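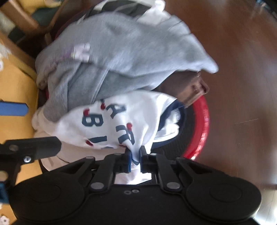 The gray sweatshirt on top, the white T-shirt under it.

2 January 2021

The second day of the year, and the laundry is the same laundry as last year. I washed it on the 30th, I think, and after that came the cooking, and then the phone calls, and I left the clothes where they were. Today I decided that I will not sleep before everything is folded and put away. I write this at night with tired shoulders, so I can say I have done almost all of it.

I began after breakfast. I must explain my method, even if only I read this diary. First I take out the big things, like sweatshirts, and then the T-shirts, and at the end the small things which I do not like. My mother did it the opposite way. She said that small things get lost if they wait. She was right about that, and I still do it my way.

The gray sweatshirt is very old now. The picture on it has become so pale that a person who did not know it would not guess what it was. I bought it in my first winter in this city, when I did not own even one warm thing, and Cherry Mae took me to a shop that was closing. I paid 7 dollars. I remember that I kept the receipt for a long time in case somebody asked me about it. In my country I never needed such a thick one, and now I wear it from November until the spring.

I folded it three times before I liked it. The sleeves are the problem. If I put them behind, the middle becomes fat, and if I put them in front, it looks like a person who is cold. Finally I rolled it. Remedios Cabrera rolls all her clothes and she has twice as much space in her closet as I have, so perhaps this is my change for the new year.

Genalyn called when I was in the middle of this. We talked for some 50 minutes and I held the phone with my shoulder, and that is why my neck hurts tonight. She told me that her cousin Noel Manalastas has found work and will start in January, in an office, with a desk near the heater. Everybody is happy. She also asked if I still have the T-shirt with the letters. I said yes, I am looking at it.
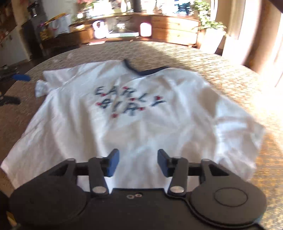 EARLY BIRD, spread out for folding.

It was she who gave it to me. At that time we both worked the morning shift, and I was late so many times that our supervisor, Mr. Aquino, wrote my name on the board. Genalyn gave me the T-shirt on my birthday in front of all the people. I did not understand it immediately. I knew the word "early" and I knew the word "bird," but I did not know the saying, and I thanked her very seriously and said that I like birds. They laughed, and then Mr. Aquino explained to me about the worm. I laughed too, but later, in the bus.

What I like most on it are the little red marks between the letters. I like also the dark collar, for it makes a plain white T-shirt look a little more finished. I wear it only for sleeping now. It is not very correct, to sleep until nine in a T-shirt which says this.

I folded it with the letters inside so that they will not crack. I read somewhere that this helps. I do not know if it is true, but it costs nothing.

Then I made tea and sat for a while. The day was very bright, and I could see that the windows need cleaning on the outside, and I decided that I did not see it. I wrote the list for the store: rice, onions, dish soap, vinegar, something sweet for Remedios if she comes. She said maybe she comes, maybe not. With her it means yes.

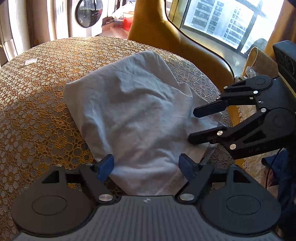
I always fold on the round table, although the bed would be bigger. On the bed I become lazy and I lie down next to the clothes. At the table I stay on my feet. The tablecloth with the circles and the flowers is too nice for this work, I know. It was in the drawer for years, waiting for guests, and last spring there were no guests at all, so I took it out and I use it every day. Nothing bad has happened to it except one coffee.

The yellow chair was supposed to be for reading. It is a very good chair, with a high back, and it came up to this floor with Bienvenido Aquino holding one side and me holding the other side and telling him to be careful in two languages. Now I read in bed and the chair receives clothes. This is the second thing I want to change this year. I put all the finished piles in the closet this evening so that the chair is free, and I sat in it for ten minutes with a book. I read four pages.

Still left: the socks. I have put them in a bag and the bag is behind the door. I counted this as finished when I told Genalyn, but here I should write the truth.

Remedios came at five. She ate three of the coconut cookies and told me that my rolled sweatshirt is rolled wrong, you must start from the collar. She opened the closet and did it again herself. It does look better.

Tomorrow: call the bank, return the pot to Cherry Mae, socks.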